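Dumlao: how the service team looks after its humanoid unit
9/27/24

The service lead for the Dumlao humanoid at Jokia receives visitors in the Nananwood workshop, where the unit has been maintained since August. The interview concerned upkeep, and the lead kept to that subject.

"Most of our time goes to cables," the lead said. "The arms are sound. A cable that pulls at the elbow will cost you a day."

Each shift opens with a check that takes 20 minutes. The technician moves every joint through its range by hand, inspects the harness straps and then runs the software test issued by Tindness, the firm that supplies the controller. The log now holds 405 entries, of which 82 concern wiring – most of them at the wrist and shoulder.

Asked about the grippers, the lead described a fixed routine. The fingers are wiped down, the pads are measured, and the closing force is set again after any pad is changed. "We write the old value beside the new one. If the two drift apart, we look at the motor before we look at anything else."

Wiping work receives separate attention. "Pressure on a flat surface is where a poor calibration shows first," the lead said.
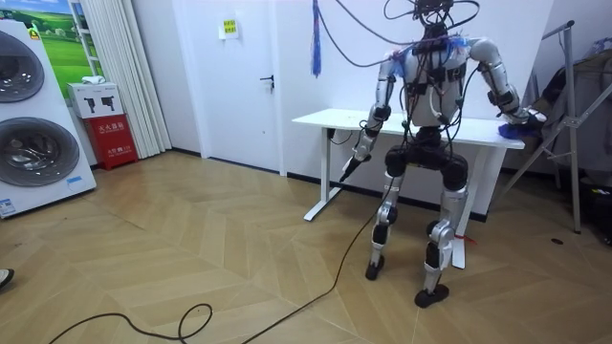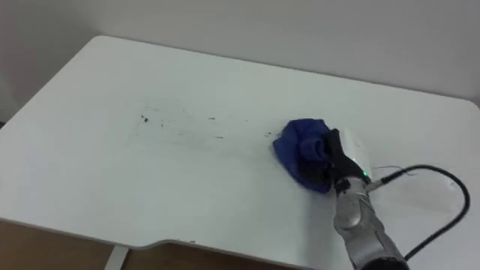 How often are the gripper pads replaced?

The pads are replaced every 21 days, or sooner if the measured thickness falls below the limit in the service manual.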